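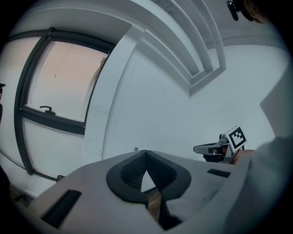 Room Report: Small Room, Second Floor
Design and Space project, October
By Zinhle Ngcobo, with Nandi Mofokeng and Lwazi Magagula

For our project we had to pick a room people really use and work out how to make it nicer to be in without spending much. Nandi wanted the library and I wanted the small room upstairs, and I won because I already had the key!

We started with the walls and the window. The walls are white and so is the ceiling, which makes the place feel bigger than it is, but every scuff shows. Lwazi tried a damp cloth and a bit of dish soap on a test patch and got most of it clean in a few minutes, so our first suggestion is a proper wipe-down before anyone talks about paint. Mr. Gumede, who marks this project, told us to price the paint anyway. We did – a can of Vanon matte white came to 473, and our whole budget was 2000, so it's doable if the wiping fails.
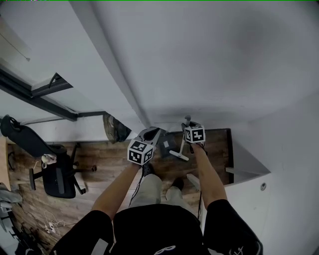
Floor space was the part I cared about most. In a narrow room, anything you put down turns into something you step over, and our survey backed that up (104 answers, way more than we expected!). The most common complaint was stuff on the floor. You get a bag against the baseboard, a tangle of cables, a chair on casters that has to go somewhere, and pretty soon there's one path left to walk along. The wood-look floor is nice too, so it's a shame to hide it.

Our plan is pretty simple: a row of hooks for bags, a lidded box for cables, and a rule that the office chair gets pushed in when you leave. Kagiso Kruger from the other group thought we should swap the chair for a stool, and we argued about it for most of a lunch break. I still say a tall mesh back beats a stool if you're sitting there all afternoon.

Next up is the hook layout. Nandi has the drawings and I still owe her the measurements for the window wall.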